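Mittwoch, Zelle 2 (Minja), Nachmittag

Regeln fürs Sortieren nochmal durchgegangen mit Kheri Ondieki. Anlass: die Durchläufe aus Brunwood und unsere passen nicht zusammen, jeder legt anders auf. Stand jetzt, bis jemand was Besseres hat:

- Teile mit Abstand auslegen, nichts übereinander. Mindestens eine Greiferbreite dazwischen.
- Lage pro Durchlauf wechseln. Nicht immer alles schön parallel zur Tischkante!!
- Jeder Arm bedient nur die Kiste auf seiner Seite. Mitte ist gemeinsamer Bereich, da darf immer nur einer rein, der andere wartet über seiner Kiste.
- Ablegen heißt ablegen: Greifer runter in die Kiste, dann erst auf. Fallenlassen aus der Höhe zählt als Fehler, auch wenns Teil drin landet.
- Kisten nicht verschieben während die Arme aktiv sind. Wer hinlangt, hält vorher an. Gilt auch für "nur kurz".
- Geschwindigkeit beim Einrichten bleibt gedrosselt. Freigabe auf 100 % nur zu zweit.

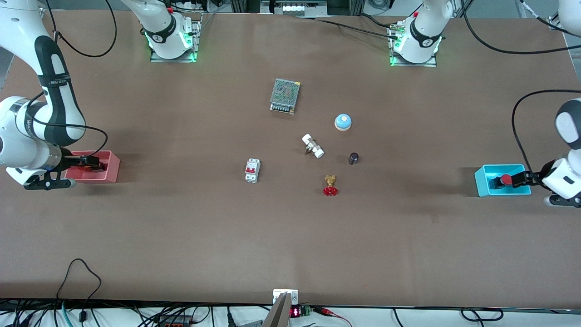

Beide Greifer in den Kisten, links lachsrosa, rechts cyan. Netzteil, Klingel, Leitungsschutzschalter, Messingschieber u. a. noch in der Mitte.

Gleichzeitiges Ablegen ist nach der Regel also ok, solange keiner über der Mitte steht. Hatte Kheri erst anders verstanden, steht jetzt klarer im Blatt. Offen: was gilt wenn ein Teil genau auf der Mittellinie liegt? Vorschlag K.: linker Arm hat Vorrang, fertig. Bin dafür, muss aber in Skumel auch so eingestelt werden, sonst steht da wieder was anderes als auf dem Papier.

Schieber: Greifen am Handrad oder am Körper? Nimside schreibt Körper vor, wir hatten beides. Ab jetzt Körper. Die alten Durchläufe mit Handradgriff markieren, nicht löschen. Lauf 585 zuerst, da ist auch die Ablage strittig.

Kabel vorne unterm Tisch: Regel 7 sagt nichts auf dem Boden im Laufweg. Bitte nochmal alle lesen, ich auch.

TODO
Blatt neu ausdrucken, altes abhängen
Mittellinie mit Klebeband makieren
Kheri fragt in Brunwood nach, ob die Drosselung dort genauso gehandhabt wird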